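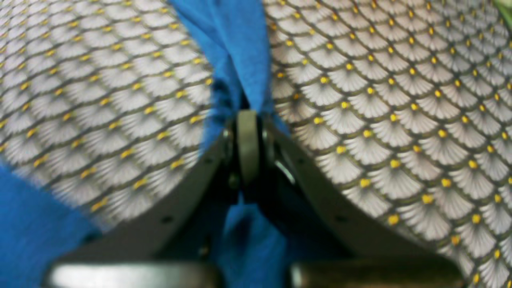

Okay, folding. I know it's the slot right after lunch and I'm the one talking about laundry, so I'll keep it moving. (Wait for people to sit down. Don't start over the chairs scraping like at Farklow.) My main subject for the next little while is the pile on the bed, the one you carried in from the dryer on Sunday and slept next to. Mine is mostly tops. Start with color on pattern, and point up at the screen for this bit: bright blue cloth against a printed fabric, and you can find the blue at a glance, even the patch showing down in the corner. Now think about your own pile on your own plain gray comforter. Half of what I own is gray! I lost a sock on that comforter for most of August.

So first tip, before any folding at all: put something busy down underneath. An old tablecloth, a curtain you never hung, a duvet cover, whatever you've got. I spread mine over the bed and dump the basket on top. When I'm done I pick up the four corners and it goes back in the closet with the lint still in it. (Yes, shake it outside. Somebody will ask.)

Next, the pinch. Ask for a show of hands here: who picks up a shirt by whatever part is closest? Should be nearly everyone. I did it for years. You grab the middle, the whole thing hangs down in a twist, and then you spend ages hunting for a shoulder. What I do now is grab, lift it a little, and look for an edge with my other hand. Hem, sleeve, collar, I don't care which. Once I have one edge I let go of the middle and run my fingers along until I hit a corner.

Do it live with the big sweatshirt. Slow down on this one. At the Tornance library I rushed it and the people in the back had no idea what my hands were doing.
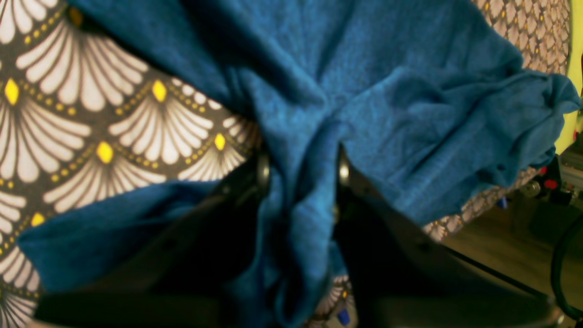 Soft knits are the worst for this, by the way. A stiff dress shirt sort of wants to be a rectangle, but a T-shirt will ball up and stay balled up, and the hem likes to roll on you. Smooth the hem flat with the side of your hand before you make the first fold. If you fold over a rolled hem you get a lump, and the lump goes all the way through the stack and the stack leans. My shelf leaned for years and I blamed the shelf.

Then sides in, bottom up, done. Three folds, same three every time. I'm not fussy about which sleeve goes first and please don't let anybody tell you there's a rule.

Story if we're on time: the Gollasdale swap. We had 247 pieces of clothing come in on one morning, all in trash bags, and more than 66 of them were T-shirts. Two long tables, a couple of flowered sheets, everybody folding the same way. We were having coffee by eleven. The year before that we'd all folded our own way and the piles kept sliding onto the floor. I still have a pair of those flowered sheets, they're the ones in my bag if people want to try them at the end.

If we're running late, skip Gollasdale and go straight to the 10-minute thing. Set a kitchen timer for 10 minutes, fold until it rings, walk away. The rest can wait in the basket. I usually get through the tops and leave the socks, and I'm at peace with socks.

Questions. They'll want to know about fitted sheets. Say I roll mine up and shove it in a pillowcase, then let them laugh. If someone brings up hanging everything, fine, but I don't have the closet for it.

Last thing, sign-up sheet for the Flanagan session is on the table by the door. Bring one shirt you hate folding. Clean, please!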